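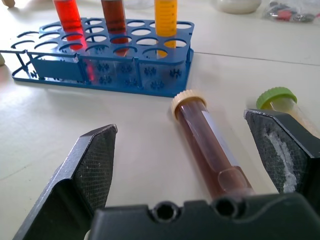
Gradilla azul con los tubos de colorante, dos todavía sobre la mesa

Ticket: los tubos cónicos bailan en la gradilla
Estado: resuelto (a medias, ahora lo cuento)
Abierto el 17 de junio de 2025

¡Hola! Escribo por la gradilla azul que os compramos en febrero, la Jurkar de plástico, la de los agujeros redondos arriba y los encajes en cruz en el piso de abajo. La usamos para los tubos cónicos con tapón de rosca donde guardamos los colorantes (rojo, marrón oscuro, amarillo anaranjado... lo normal de aquí) y el caso es que algunos se quedan torcidos. No se caen, pero se inclinan, y con la etiqueta mirando hacia cualquier lado no hay manera de leer nada sin sacarlos.

Lo que ya he probado, para que no me lo mandéis repetir:
- Lavar la gradilla con agua templada y dejarla secar toda la noche. Igual.
- Cambiarla de mesa, por si era un desnivel. Igual también.
- Cambiar los tubos de agujero. Aquí la cosa se pone rara, porque el mismo tubo que en una fila queda recto en la de al lado se tuerce.

Los tubos son de Tumberg, todos del mismo pedido, una bolsa de 100. Unos llevan tapón verde claro y otros crema, y al principio le eché la culpa al tapón (pensé que el crema pesaría más, yo qué sé), pero los pesé y la diferencia es ridícula. ¿Puede ser que la gradilla venga mal de fábrica? 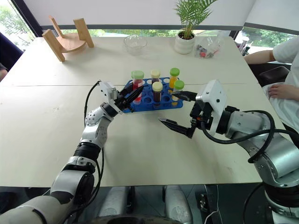
Soporte técnico respondió a las 2 horas: la pieza de abajo es desmontable y a veces se monta girada. Hay que soltarla, darle media vuelta y apretar hasta oír el clic en los dos extremos. Si la punta del tubo no entra en el encaje en cruz, se apoya en el borde y el tubo se inclina. Pedían también que probáramos primero con los tubos vacíos.

Pues desmontable, y yo sin saberlo. La mía estaba sin encajar por un lado, así que la solté (cuesta, ojo con las uñas), la giré y volví a apretar. Hice la prueba con tubos vacíos, como decíais, y luego con los llenos, todos bien cerrados antes de moverlos, que el marrón mancha muchísimo y ya tengo una bata de recuerdo. ¡La fila de atrás queda perfecta! 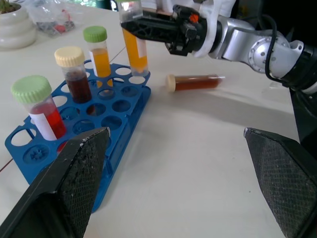
Donde sigo teniendo guerra es en la fila de delante. De 32 agujeros que he ido probando con el mismo tubo, en 11 todavía noto algo de holgura. Mucho menos que antes, se puede trabajar, pero si lo empujas con el dedo se mueve. De momento pongo ahí los tubos que apenas tocamos, y las etiquetas las giro todas hacia fuera al colocarlos.

Dos preguntas y cierro: ¿vendéis la pieza de abajo suelta? ¿Y las gradillas Lei son compatibles con estos tubos? Tengo que pedir otra para el armario y preferiría no repetir la historia.

Tickets relacionados
Tapón de rosca que gira sin cerrar (Tumberg)
Etiquetas Zilla que se despegan con la humedad
Gradilla Lei: medidas de los agujeros
Manchas de colorante en mesas blancas
Cómo pedir recambios Jurkar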